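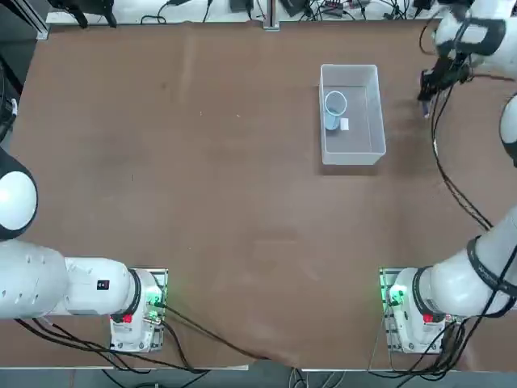 ポリプロピレン製収納ケースの反りについて

投稿者:garkano_user
倉庫の棚卸しで、半透明のPPケースの底が中央で浮いているものが出ました。メーカーはClillomon、内寸の短辺が147mmのタイプです。仕切り板を145mmで切ってあるので、本来は両側合わせて2mmの遊びがあるはずが、反った個体では途中で噛んで下まで入りません。熱で戻せるものでしょうか。

投稿者:Favis
戻りません。射出成形品の反りは冷却時の収縮差が主因で、残留応力が抜けた結果として今の形に落ち着いています。温めればさらに動きます。交換を勧めます。

投稿者:arruda_2
一概には言えないと思います。荷重をかけて保管していたことによるクリープ変形なら、逆向きに荷重をかけてある程度は戻せます。PPはガラス転移点が0℃付近なので、室温でもゆっくり変形します。積み重ねていましたか。

投稿者:garkano_user
5段積みです。中身は紙の伝票で、かなり重いです。反りが大きいのは下の2段で、上のほうは定規を当てても隙間が見えません。

投稿者:arruda_2
それならクリープでしょう。成形由来なら段の位置と関係なくばらつくはずです。

投稿者:Favis
段との相関は認めますが、底の中央が「浮く」方向なのが引っかかります。上からの荷重は側壁で受けるので、底だけが上に凸になる説明としては弱い。リブの有無とゲート位置を確認してください。底の中央に小さな突起の跡があれば、そこがゲートです。

投稿者:garkano_user
確認しました。中央に跡があります。底面のリブは外周だけで、内側にはありません。

投稿者:Ermelinda Seixas
横から失礼します。センターゲートで平板に近い底だと、中央と外周の収縮差でもともとわずかに上凸になりがちです。そこに側壁への荷重が長期間かかり、壁の下端が外へ開いたか内へ倒れたかで凸が強調された、という複合要因ではないでしょうか。噛んでいるのが底側なら内倒れです。上端と下端の内寸を別々に測ると判断できます。

投稿者:Favis
抜き勾配があるので、上端と下端の差は新品にもあります。比較するなら未使用品を基準にしないと意味がありません。

投稿者:Ermelinda Seixas
その通りです。未使用品があればそれを基準に。なければ最上段の個体で代用するしかありません。

投稿者:garkano_user
未使用品が残っていたので測りました。147mmは上端の値で、未使用品でも下端はそれより狭いです。下段の個体は下端がさらに内側へ入っていました。仕切り板の遊びを上端基準で決めたのが間違いでした。

投稿者:arruda_2
仕切り板も勾配に合わせて台形に切るべきですね。矩形のままだと、反りのない個体でも条件によっては噛みます。

投稿者:Favis
仕切り板の材質は何ですか。MDFなら吸湿で寸法が動くので、そちらも疑ったほうがいいです。

投稿者:garkano_user
アクリルの2mm厚です。湿度の影響は無視していいと考えています。

投稿者:Favis
アクリルも吸水で伸びます。ただこの長さなら、今回の噛み込みを説明できる量にはなりません。

投稿者:garkano_user
下の2段は交換、仕切り板は台形で切り直します。紙の伝票は棚板に直置きに変えました。11月の棚卸しで同じ箇所を測って、数値をここに追記します。

投稿者:arruda_2
測るときは空にして一晩置いてからにしてください。荷重を抜いた直後は弾性分の戻りが混ざります。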